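3. Demonstration Collection

3.1 Task definition

The assembly task was divided into four subtasks, each demonstrated separately: seating the processor in its socket, inserting a memory module, inserting an expansion card, and returning the hard disk drive to the case. Dividing the work this way kept each demonstration short enough for an operator to complete without a break, and allowed a failed subtask to be repeated without resetting the whole bench.

The drive subtask was chosen for the first round of collection. It has the loosest tolerances of the four and the drive caddy gives the gripper a good surface to hold. The processor subtask was left until last. A misplaced processor can damage the socket, and the project budget did not allow for a supply of spare boards.

3.2 Methods of demonstration

Two methods were compared. In the first, kinesthetic teaching, the operator put the arm into gravity compensation and moved it through the task by hand while joint positions were logged. In the second, teleoperation, the operator stood at the Jillach control station and drove the arm with a handheld controller, watching both the bench and a monitor showing the fixed camera view.

Kinesthetic teaching was easier to learn. Operators produced usable trajectories within their first session. The drawback was that the operator's hands and forearms blocked the camera for much of each recording, so the images could not be used to train a visual policy. Replaying the recorded joint positions to obtain clean images was tried, but small errors at the drive bay caused the caddy to catch on the sheet metal, and the replayed runs had to be discarded.

Teleoperation gave unobstructed images from the start. It was slower, and force was harder to judge. The Gernalow controller used in this project gives a vibration cue when the estimated contact force passes a set threshold, but operators reported that the cue arrived too late to be useful during insertion. Most learned to rely on the monitor and to pause just above the bay before the final descent.

3.3 Workspace layout

All loose parts were presented in a 3D-printed fixture placed to the left of the computer. The first version held the parts flat. This was changed after early trials in which the fingers could not reach under the edge of the expansion card. In the current version the card stands upright in a slot and the memory is held in horizontal slots lower down, while the processor rests in a pocket.

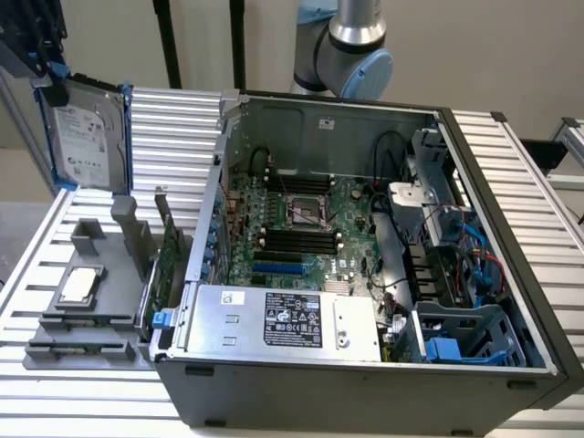 Figure 6. Drive subtask: hard disk drive in its caddy, held by the gripper at the upper left. Parts fixture beside the open chassis.

The case was laid on its side with the side panel off for every demonstration. Its position on the bench was shifted slightly between recordings so that the policy would not learn a fixed approach path. The fixture was shifted independently of the case for the same reason. Lighting was not varied, and this is noted as a limitation in Section 6.

3.4 Recording and filtering

Joint positions, gripper width and camera images were written to a single file per demonstration using the Bradon logging tool. A total of 300 teleoperated demonstrations were recorded for the drive subtask. Of these, 68 were rejected on review. The usual grounds were a dropped caddy, a regrasp partway through the motion, or a long pause in which the operator released the controller.

Short pauses were kept at first. The policy trained on this set tended to stall above the drive bay – it had learned the hesitation along with the motion. Stationary segments were then trimmed automatically, except for those in which the gripper was opening or closing, and the policy was retrained on the trimmed set.

3.5 Operator consistency

Operators differed in how they approached the bay. Some lowered the caddy vertically and then slid it across, while others came in at an angle over the drive cage. Both strategies were valid, but mixing them in one training set produced averaged motions that followed neither. A written procedure was adopted in October specifying the vertical approach, and demonstrations recorded before that date were relabelled by strategy so they could be included or left out as required. Results for both versions of the dataset are given in Section 4.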